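Pouring Week

The arm came back from Cruickshank on a Tuesday with the wrist coupling replaced, and by Thursday we had it bolted down again. I had hoped to write more about the club this term, but most of February went into waiting for that part, and there isn't much to say about waiting.

For anyone new here, I help run the robotics club at the college two evenings a week. Raghavendra Thomas handles the software side with the older students and I do the mechanical side, plus the ordering. We're getting ready for the Raltetti, a regional contest for student teams. Each team brings one arm and does a set of tabletop tasks. The task sheet changes every year. This year there are bricks, buttons and switches, and a pour.

The bricks went well early on. The students had a decent pick and place routine left over from last year, and Annag Shearer cleaned it up so that it no longer needs every brick to be square to the base. It still struggles with slopes, but slopes are worth very few points and we decided to leave them alone.

The buttons took longer. The rules say the control boxes can be placed at any angle, and a few of ours get knocked over in practice anyway. Pressing a button is easy if you know where it is. Turning a knob is harder than pressing a button, and we still lose the knob when the fingers come in from the wrong side. Hamish Carnegie wrote a short routine that backs the hand off and tries a second approach. It costs time but it has saved a lot of runs.

Then there's the pour. You start with two cups, one with water in it, and you have to get the water into the other cup. The scoring is by weight. You lose points for anything that lands outside the cup, and you lose the whole task if the receiving cup falls over. We were allowed to choose our own cups as long as they were plastic and the same size as each other. We tried smooth ones first and they slid in the fingers. Ribbed ones are better.

Our first idea was to record one good pour by hand and play it back. That worked when the cup was filled to the same level every time, and it fell apart as soon as it wasn't. A fuller cup starts to pour at a much smaller angle, so the water was already coming out before the rim was over the target. Gavin Dunbar mopped up a lot of those.

What we do now is split the motion in two. The first part brings the rim over the standing cup with hardly any tilt. The second part tilts slowly, with the wrist moving a little to keep the rim where it was. Jeanie Laing worked out the second part on paper before anyone typed anything, and her numbers needed only one correction.

We also moved the pour onto a soft pad, which the rules allow. It cost us a day of recalibrating the table height, and I would do it again.

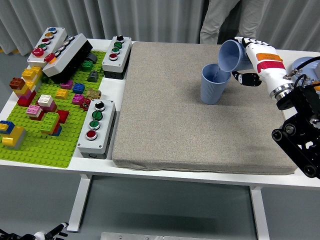 Raghavendra Thomas

The orange and red bands on the forearm make it easy to see from across the room how far the arm has rolled. I like this stage of the pour best, with the one cup tipped over and water in the bottom of the other. The bricks and control boxes stay on the green plate during pouring practice because they will be there on the day, and the arm has to get past them without touching anything.

Our test cup gets 200 grams of water. I keep a log by the sink with the weight poured and the weight received, and the students fill it in after every run. We are at 102 logged pours with the new motion. The spills that are left nearly all come at the end, when the cup levels out and the last drops run down the outside. Annag wants to try a quick turn of the wrist to stop that. Jeanie thinks it will throw water. They each get an evening to try it.

Still on the list before the contest: a spare set of fingers, new labels on the cables, and a crate the arm fits in without taking the hand off. If anyone nearby has a hard case they don't need, leave a comment and I'll come and measure it.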